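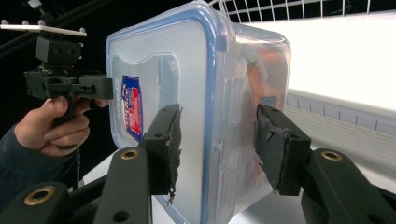

What does Forsyth Pantry do? We pack up kitchens, and we put them back together at the other end. Shelves, fridges, drawers of lids with no bottoms, all of it.

Started in June with one van and a lot of tape. Now 14 of us, working out of the old Zura building on Sosier Street. Mostly family homes, a few small cafes, one church kitchen that took 4 days.

How it goes – you call, we come look, you get a price the same day. Food gets sorted first. Open bags go into clear boxes with a lid that clips down, so you can see whats inside without opening every one. Leftovers travel last and come out first. Please don't label things "misc", we will ask you about it.

We don't do pianos, sheds or garages. For those try Drendari, two doors down, good people, tell them we sent you.

Boxes are yours to keep if you want them. If not, leave them by the door and we pick up on the next run. Missing a lid? Call, we probly have it.

Office open weekdays, closed for lunch. Ring ext. 3287 and let it ring – somebody is usually in the back.

Page updated December 18, 2024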